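4.2 Collection of demonstrations and the cabinet task

The second task set concerns the retrieval and placement of small objects on raised or partly enclosed surfaces. Work of this kind takes up a large share of ordinary tidying. An object is left on top of a piece of furniture, another lies inside it, and a person clearing up deals with both in one visit. For a person the difference between the two is slight. For a machine they are separate problems, and in the Flitham trials they were scored separately.

All demonstrations were made with hand-held grippers, with no arm attached. The operator carries the tool to the object, closes the fingers, moves the object, and releases it. Position is recovered afterward from the on-board camera and from square fiducial markers. The method is cheaper than teleoperation and does not tie the work to one bench. It also has a known weakness. A human wrist passes through poses that the arm used for playback cannot reach, and a demonstration that is smooth in the hand may be of no use to the controller. Of 214 demonstrations recorded for the cabinet task, 122 were kept after a reachability check against the Trakov arm. The others were removed before training and were not used in any of the results given below.

Two operators could work at the same time, one tool each. We allowed this where the task called for two hands, such as steadying a container while the other tool draws an item out of it. The controller was trained on each tool separately, and coordination was handled by a simple timing rule taken from the Norel scheduler. No claim is made here that this rule is adequate for tasks in which the two tools touch the same object for more than a moment.
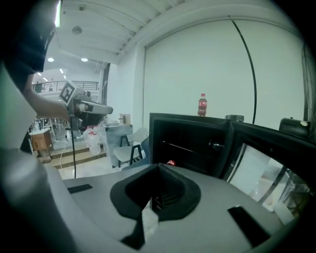 Bottles deserve a separate comment. A small plastic bottle that stands upright on a flat top is often treated as an easy case, and in a single-object test it is. The difficulty lies in the approach. If the fingers arrive slightly low, they strike the edge of the supporting surface. If they arrive high, they close on the cap, and the bottle swings when lifted. The policy learned the correct height well from above but poorly from the side. Side approaches made up a minority of the retained demonstrations, and the result should be read with that in mind.

Neighboring objects made the task harder. When a second item stood close to the target, the policy tended to move toward the midpoint between the two before committing to one of them. Some 20 of the evaluation trials ended at this stage, with the fingers open and no contact made. Gajdoš, the baseline planner used for comparison, did not show this behavior, but it needed a complete shape model of each object, and it failed at once when the model was wrong.

4.3 Results

We ran 100 evaluation trials per condition. For single objects on an open top surface, the learned policy completed the pick and the placement in most trials. For objects inside an open-fronted cabinet, performance fell sharply. The main cause was contact between the gripper body and internal parts of the cabinet. A rod or a shelf lip is thin, returns little depth information, and is hard to detect once the tool itself fills much of the view. Slowing the approach reduced the force of these contacts but had little effect on how often they occurred.

Glass gave rise to a related problem. Where a transparent panel stood next to the work area, depth estimates were at times taken from the room behind it. We corrected for this by marking the panels as solid in the map before each run. That step was done by hand, and a domestic machine could not depend on it. We regard it as an open item.

Cables also affected the outcome. The tools used for collection were wired, and operators adjusted their path to keep the cable clear without being told to do so. Some of these detours were reproduced by the policy on an arm with no external cable, where they served no purpose and lengthened the motion. Filtering them out automatically was attempted in April and abandoned, as the filter also removed detours made for good reason.

On the general question of readiness, the results support only a narrow answer. Clearing an open surface of known light items is within reach of the present system, provided a person is nearby to deal with stalls. Clearing the inside of a cabinet is not. The time taken per object was in every condition longer than that of an untrained adult, and we did not try to reduce it.

Print this article
E-mail this article
Shares: 20 | Comments: 0

Related items
Fiducial tracking in rooms with mixed lighting
Flitham trials: notes on object selection
Reachability checks for hand-recorded motion
Grasp height errors on small bottles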